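Zangate Support – Ticket: Remote start drops out after battery swap
Status: Solved
Opened by: Vandana Dixit
Handled by: Houshang Mirzaei 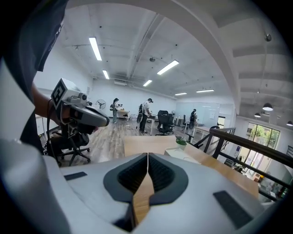 Vandana wrote, 8:40 am:
Good morning! I had your remote start kit put in my Desmet wagon back in August and I've been so happy with it, right up until last week, when my battery finally gave out and I put in a new one myself (first time ever, and I was pretty proud of it!). Now the remote start runs for 2 seconds and quits. The lights flash, the engine catches, and then it goes quiet again. The regular key works fine every time. I've tried both remotes, and I even went and stood right by the hood in case it was a range thing. Did I break something?

Houshang replied, 9:25 am:
Hi Vandana, and well done on the battery! I really don't think you broke anything. When the control box loses power it can forget the engine speed it learned at the install, so it thinks the engine never started and shuts it off. Before we teach it again, could you check the hood switch for me? It's a small plunger near the latch, and it gets knocked sideways very easily when you're leaning in there with a wrench. Also, which fuse is in the red lead? It should be a 30 amp.

Vandana wrote, 12:10 pm:
The fuse says 30. The plunger was leaning over a little, so I straightened it and it springs back nicely now. Same trouble though – two seconds and then nothing.

Houshang replied, 12:35 pm:
Okay, that's helpful. Let's do the relearn. Park outside, set the brake, and turn off the heater fan and the radio.
Start the car with the key and let it warm up until the idle settles.
Hold the valet button until the parking lights flash once.
Press the brake and let go. Then bring the engine up to about 3000 rpm, hold it there until you see two long flashes, and ease off.
Switch off, wait a minute, and try the remote.
If you get one short flash instead, the speed wire isn't giving a clean signal, and I'd want the shop in Grinumcombe to look at the splice.

Vandana wrote, 4:50 pm:
Two long flashes! It ran the whole cycle, and then I did it again just because I could. Thank you so much for being patient with me. One last thing – the driver's door doesn't unlock with the remote start anymore. It used to.

Houshang replied, 5:05 pm:
Wonderful! The door setting went back to factory along with the rest. Menu 2, option 4, set it to on, and leave everything else alone. I'll keep the ticket open until Thursday.

Vandana wrote, 5:30 pm:
Door's working. You can close it!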